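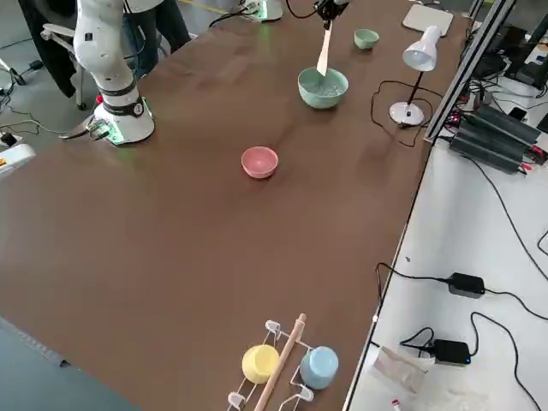 Urho Mäkelä objected that a re-edited film should be judged only against its first release, and that fan versions fall outside any fair comparison. We do not share this view. Of the 3288 comments collected from the Skesau forum, 1774 discuss a replaced score or a restored scene, and many treat the altered version as the one worth watching.

Figure 2. Shared work surface with bowls and two arms.

Section 3 considers how viewers of the Flirkent trilogy speak of music moved from one part to another.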